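Bits and Pieces: the great small-parts sort-out

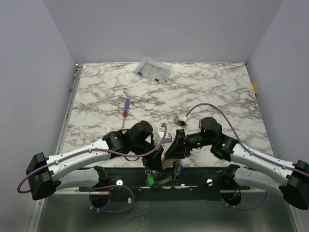

I have been putting off the hardware drawer since last August, and if you've ever opened a drawer in my house you'll know why. Every spare screw, washer, picture hook and mystery bracket we've owned since we moved to Tillel had gone in there, plus a few dead batteries and a key to something. So this month I finally tipped things out and started over, beginning with one clear plastic box with divided compartments and my old screwdriver with the blue and red handle. I wanted to start small! Two little blue-labeled things went in first and I left the rest of the box alone until I'd worked out what I owned, which took a whole evening and two cups of tea.

I'm a big fan of clear boxes now. I used to save cookie tins and they look lovely on a shelf, but you end up prying the lid off every one of them to find a cup hook. With a clear box you just look down. I bought mine at Dirano on the main road, in the aisle past the paint, and it was $4.95 (they had a deeper one too, but deep compartments just turn into tiny junk drawers, ask me how I know).

A few of you wrote in after the last newsletter wanting to know how I decide what goes where. I go by job. Picture hanging stuff lives together, so hooks and wire and those skinny little nails. Then cabinet stuff, meaning hinge screws, shelf pins, the felt dots for the doors. Then whatever came in the packet with flat-pack furniture, and I keep that in its own packet with the name of the furniture on it, even if the packet is ugly. We had a Lema bookcase that wobbled for 5 years and the missing bolt was in the drawer the entire time. I could have cried. It's nice and steady now, and I've put the heavy cookbooks back on the bottom shelf.

Work on a light-colored surface if you can. My old workbench is dark brown and speckled with paint and I've lost more set screws on it than I'd like to admit. A towel is good for stopping things rolling, but the tiny ones hide in the loops, so I like a baking sheet with a piece of paper in it. And have a cup handy for the "no idea" pile. Give the cup a month or so. If you haven't needed anything out of it by then, off it goes to the metal recycling.

As for labels, masking tape and a marker are plenty. I did try the fancy printed kind from Triltau and they're very smart, but I change my mind too often and then I'm scraping glue off with my thumbnail. If you do use tape, fold one end under so you can peel it off later.

Still to do at my place: the jar of loose drill bits, the extension cords, and whatever is going on behind the water heater. I'll report back on the cords next time, and I'd love your ideas for storing those flat sanding sheets that curl up the minute you take them out of the pack. Mine are under a dictionary at the moment. If you have spare divided boxes you don't want, bring them along to the swap shelf, we've got room for 4 more and they always go fast.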